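Week 3 handout: Gap years and volunteer placements

Hi everyone – notes from Tuesday's talk, for those who missed it and those who couldn't read my handwriting. Bring questions for Annelore Oltmanns, who takes the next session on applications. 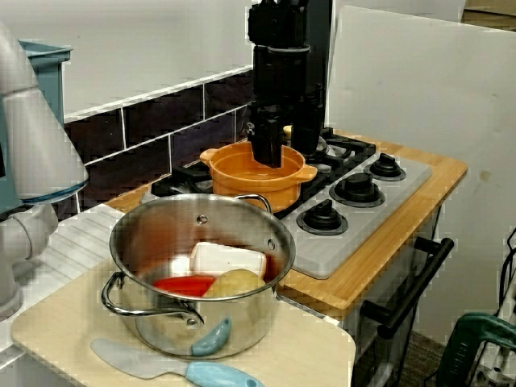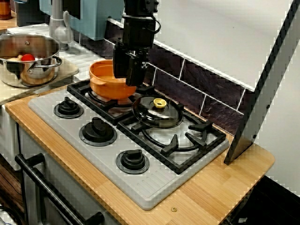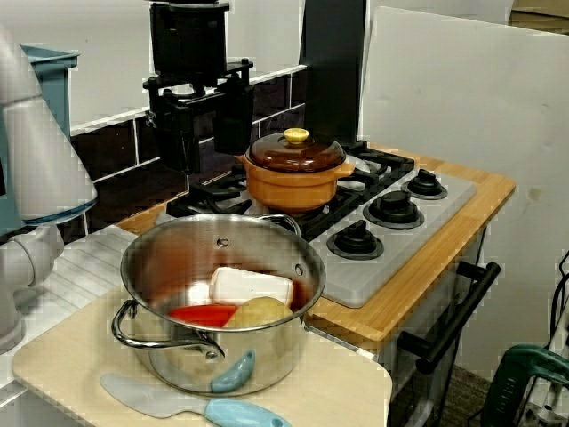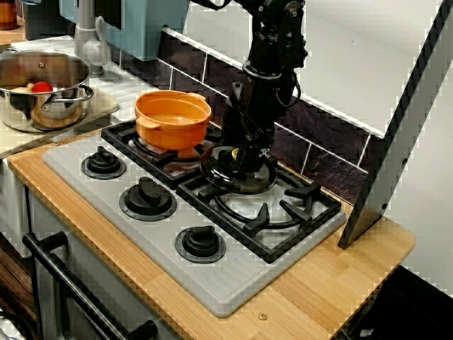 The first thing I'd ask of any placement is who you'll be living with, and I'd ask it before you get excited about the work! My own year was with a youth program called Skindel: 56 of us in one old boarding school, 300 service hours each, and a shared kitchen that caused more arguments than the work ever did. An orange pot on the stove looks harmless enough, but try deciding who cooks in it when everyone's just come in from planting trees. So ask about rosters, bedrooms and whether meals are covered.

Money next. Most programs pay a living allowance, and it's small. Thảo Châu (last year's class, now with Biwott) kept a budget for her whole first month and came out at $541, with phone and bus fares the worst of it. Read her sheet before you fill in yours.

For next week:
Pick one program and find its start date. A lot of them begin in June.
Write down three things you'd want to be able to do by the end of it.
Talk to somebody at home about it – even if you think you know what they'll say.

Spare application forms are in the tray by the door.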